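Home > Household > Laundry and Fabric Care

Gray film on black cotton after washing, front loader

Posted by Masaru Kubo
Tags: dark fabrics, hard water, front loader, residue

I am trying to identify a residue on dark laundry. Black and dark teal items come out of the washer with a pale gray cast, mostly along folds and seams. On the black items it looks like fading, but if I rub a damp white cloth over the area the black gets darker again and the white cloth stays white. So I don't think dye loss is the main cause.

Setup:
Washer: Trolleck front loader, cold fill only. The service menu shows 1,983 completed cycles.
Detergent: Boonyarit powder, the regular one, dosed to the line for a full load.
Fabric: 100 percent cotton, jersey and one heavier twill.
Cycle: Darks, cold, high spin.
Water: municipal supply in Endell. The town describes it as hard. I have not tested it.
Softener: none.
Drying: on a rack indoors, no dryer.

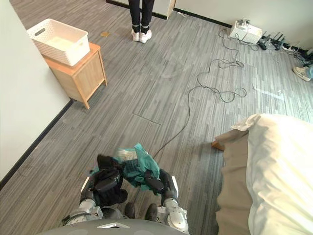 The film is worse on the twill than on the jersey. It is also worse when the load is large, and it seems to have started in March, when I switched from liquid to powder to save money. I have already cleaned the drain filter and run an empty hot cycle with citric acid. No change after that.

What I want to know is whether this is undissolved detergent, mineral deposit, or abrasion of the cotton surface, and whether there is a way to tell them apart at home. I would prefer to avoid buying a water softener until I know it would help.

3 replies, sorted by votes

Sevim Yüksel
Accepted

Your damp cloth test doesn't separate the three causes. Wet cotton looks darker whatever is on it, so both residue and abrasion seem to go away while the fabric is damp. You have to look at it again once it has dried.

Do it this way. Pick one affected item and mark two areas on the inside with safety pins. Soak the first area in plain warm water for an hour, changing the water once. Soak the second in warm water with a tablespoon of white vinegar per cup, same time, then rinse it well. Dry the item flat, out of the sun, and compare under a bright lamp.

If both areas are dark again, it was detergent that had not dissolved or had not been rinsed out. Plain water is enough to remove it.

If only the vinegar area is dark, you have a carbonate deposit. Powders that use sodium carbonate as a builder react with calcium in hard water and leave calcium carbonate on the fibers. It doesn't dissolve in plain water to any useful degree, and it builds up a little with each wash.

If neither area changes, the surface is worn. Broken fiber ends stick up and scatter light, and on black that reads as gray. A fabric shaver improves the look for a while. The wear itself is permanent.
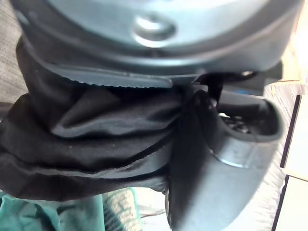 From what you wrote I would expect a mix of the first two. Cold fill plus powder plus a full drum is a poor combination. Front loaders use little water, and the powder has to dissolve in the drawer and the sump before it reaches the clothes. When the drum is packed, whatever has not dissolved gets caught in the folds and the spin presses it in. Heavier weaves hold more of it, which fits the twill.

Changes I would make, in this order:

Go back to liquid for darks. Keep the powder for whites and towels, where you are washing warm anyway.
Load the drum so that you can still fit a hand, held sideways, between the clothes and the top.
Turn on the extra rinse. On the Trolleck machines I have used it is a separate button and it does not stay on between cycles, so it has to be pressed each time.
Drop the spin one step.
Turn the twill inside out and close any zippers.

For the items already affected, soak in warm water with vinegar or citric acid, rinse, then run one wash with no detergent at all. If you see suds in that wash, repeat it until you don't. Don't put vinegar in the machine on a regular basis. Some rubber door seals don't tolerate it well. And never combine it with chlorine bleach.

For hardness, a pack of test strips is cheap, and many water utilities will tell you the value by phone. Dose by that value. The line on the scoop assumes a certain hardness, and the side of the box normally has a table.

One more thing about the citric acid cycle. It descales the heater and the drum. It does nothing for what is already on your clothes, so no change there was to be expected.

Comment from Masaru Kubo: Did the pin test on the twill. The plain water area improved partly, the vinegar area is clearly darker. So both, as you said. The utility gives 6 different values depending on the district and I am in the second hardest. Liquid from now on. Will report back after a few loads.

Comment from Sevim Yüksel: Good. Keep the pins in and compare those same areas later. Memory is not reliable for shades of black.

Skisik

just wash black stuff by hand. my washer did the same thing and I never solved it. sink, cold water, small squirt of dish soap, don't wring it. takes longer but no gray

Comment from Sevim Yüksel: Hand washing does help with abrasion and with loading. It won't help if the water is hard and the rinse is short. Go easy on the dish soap too, it foams a lot and takes many rinses to get out.

Endell_Rinse

Same town, same water. Two additions to the accepted reply.

First, the drawer. Pull it all the way out (there is usually a tab at the back you press down) and look at the roof of the compartment. The water jets are up there and they scale over. Mine were blocked on one side, so powder stayed behind as paste and went into the drum in lumps during the final rinse. A toothbrush and some citric acid cleared it.
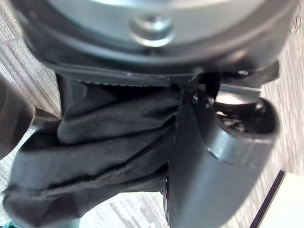 Black fabric, bunched.

Second, drying. Cotton dried on a rack in still air goes stiff, and in hard water the stiffness is more pronounced. Shake each piece hard before hanging and again when it is nearly dry. It softens the hand and knocks off some of the loose deposit. I hang mine Sunday evening with a fan on low in the room and they are dry by morning.

I have not tried the Boonyarit liquid so can't compare it with the powder.

Comment from Masaru Kubo: Checked the jets. Scaled on the left side, same as yours. Cleaned now.

This thread is open for new replies. Sign in to post.

Related threads
White streaks on navy towels
How much powder for a half load
Removing scale from a detergent drawer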